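Re: [homekeeping] Laundry in one room, does anyone manage it?
Date: 2021-01-07
List: Small Homes and Homekeeping

On the list last night, someone wrote:

> We've moved into a place with no utility room and no airing cupboard, and
> everything to do with washing now happens in the room we also sit in. I am
> going slightly mad. Clean things get mixed up with dirty things, the airer
> is always up, and there is always something on the sofa. How do the rest
> of you cope? Is there a system, or do I need to lower my standards? Also
> what sort of basket do people use? Ours is wicker and has started to snag
> everything, I've lost two pairs of tights to it.
>
> PS I saw the Flimar tower thing in the shop, the one with three fabric
> bags on wheels. Has anyone had one?

Oh, I feel for you! We've been doing the washing in our sitting room for years now and I still have evenings when I look round and wonder whether we live in a house or a launderette. You can get it to a point where it doesn't bother you much, though, so I'll go through what we do and you can pick out whatever is any use.

Basket first, because that's the easy one. Get rid of the wicker. I had a wicker one too (a wedding present, very pretty, lined with gingham) and it did for my good cardigan and at least one school jumper before I put it in the loft with the Christmas things. Plastic with holes in the sides is what you want. It's not lovely to look at but it doesn't snag, you can wipe it, and if something goes in a bit damp the air can get to it. Make sure it has proper cut-out handles as well, the sort you can get your whole hand through. I had a Drakow one for a while with little moulded lips on the ends where the handles ought to have been, and carrying a full load up the stairs in that was murder on the fingers.

We have two baskets and the rule is that the dirty one never leaves the bathroom. That's honestly most of the system! Dirty things go in the bathroom basket, the bathroom basket gets tipped straight into the machine, and the only basket that ever comes into the sitting room is the clean one. If it's in the sitting room it's clean. My lot took a while to believe in this and I did find a pair of football socks in there in May that could have walked out by themselves, but on the whole it works.

The other half of it is the sofa. I think every family has a place where the clean washing lands and then stays, and ours is the end of the sofa. The basket sits on the floor beside it, I take things out to fold, and then the phone goes or the potatoes boil over and that's that until bedtime.

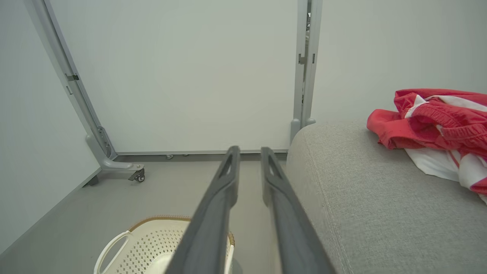

Basket by the sofa, and the red and white one still waiting to be folded.

What I've done about it is to fold standing up. It sounds daft but if I sit down to fold I'm lost, I've got a cup of tea and the telly on and I've done four tea towels in an hour. Standing up with the basket at my feet and using the seat as a table I can get through a whole load while the news is on. Towels first as they're big and you feel you've got somewhere, then tops, then bottoms, then pants and socks, which don't get folded at all in this house (sorry, Mum). Piles go along the sofa by person. Anyone who wants to sit down has to take their own pile upstairs first, and you would be amazed how fast a teenager can carry a pile of clothes when there's something on they want to watch.

Sports things are a separate headache. They come out of the wash in a tight little knot and that slippery material won't stay folded whatever you do to it. I've tried rolling, I've tried the shop-assistant fold with the sleeves tucked behind, and by the time you've got upstairs it's all slid about and come undone. These days I do a fold in half, a fold in half again, and put them at the bottom of the pile with a jumper on top to hold them down. Red and white things I wash on their own at a cool setting with one of those colour catcher sheets, after the time the white bits came out the colour of tinned salmon. If anyone has a way of getting that back to white once it's happened I would love to hear it, I've still got the shirt.

Now, the airer. Ours goes up in the evening after tea and comes down at breakfast, and the coming down at breakfast is the bit that matters. If it's still up at lunchtime then it's up for the week, you start walking round it, and the cat moves in underneath. Whatever isn't quite dry goes over the banisters. We do have the window open a crack and a dehumidifier going overnight, and that made more difference than everything else I've said put together. It's a Mägi, second-hand, and I'm told it's an old model now so I won't go on about it. It hums, but you stop hearing it. Before we had it the wall behind the bookcase used to go black every winter and I was forever at it with a toothbrush.

Somebody will ask what it costs to run, so I'll say now that I don't know! I looked at the meter once before and once after and came away none the wiser. The bills haven't frightened us, that's as scientific as I can be.

About the Flimar tower. Yes, I had one, and no, I wouldn't again. The idea is a good one, lights and darks and towels all sorted as you go, and for the first fortnight I was very smug about it. But the bags hang from a rail on hooks and when you've got wet towels in the bottom one the whole thing leans. Then one of the wheels came off on the edge of the rug. You may have better luck on a hard floor. My sister-in-law has it on lino and thinks it's marvellous, so don't let me put you off altogether. It took up more room than you'd expect, too. I'd measured the gap it was going in and hadn't thought about needing to get the bags out of the front.

If you do want something that sorts, we had better results from three cheap net bags on hooks behind the bathroom door. Mine were from Hukeo when they had the shop by the bus station, but any will do. When a bag is full it's a load, so you don't have to think about it, and you can put the whole bag in the machine and fish it out after. The one for delicates gets used about twice a year if I'm truthful.

On standards! I don't think you need to lower them exactly, but I did have to decide which ones I cared about. I care about nothing wet being left in a heap, and I care about the bed being made with clean sheets when I said it would be. I've stopped caring about there being something on the sofa. There is always something on the sofa. When people come round I put it in the basket and put the basket in the bedroom, and then it comes out again when they've gone. My mother ironed pillowcases and dusters and I do think about her when I'm stuffing a fitted sheet into the cupboard like a pudding, but she also had a kitchen with a door on it and a line the length of the garden.

One more thing I nearly forgot, fitted sheets. Don't try to dry them on the airer, they take up the whole thing and the middle stays wet. Put them over the top of an open door with an old towel underneath so the paint doesn't mark, and turn them round before you go to bed. We do the sitting room door and the one to the hall. It does look as if we're haunted but they're dry by morning.

And coat hangers! Shirts and school blouses go straight from the machine on to hangers and hang off the shower rail, so they never come near the sitting room or the basket or the iron. Do up the top button or they slide off in the night and you find them in the bath.

Does anybody on here have one of the ceiling airers, the kind on a pulley? I've wanted one for ages. We've got the height for it over the stairs but I'm worried about what it would be screwed into, our ceilings are mostly hope and old wallpaper. I'd be glad to know whether people find the things at the top get properly dry or just warm and a bit smelly of dinner.

Anyway, the machine has just started its beeping so I'd better go and see to it before it drives the cat up the curtains. Do write back and say how you get on, and chuck that wicker basket (or keep your magazines in it, mine would have been very nice for that if I could face going up in the loft to fetch it).

Love to all and a happy new year, bit late.

--
You are receiving this because you subscribe to Small Homes and Homekeeping.
Please trim quoted messages when replying, and start a new subject line for a new topic.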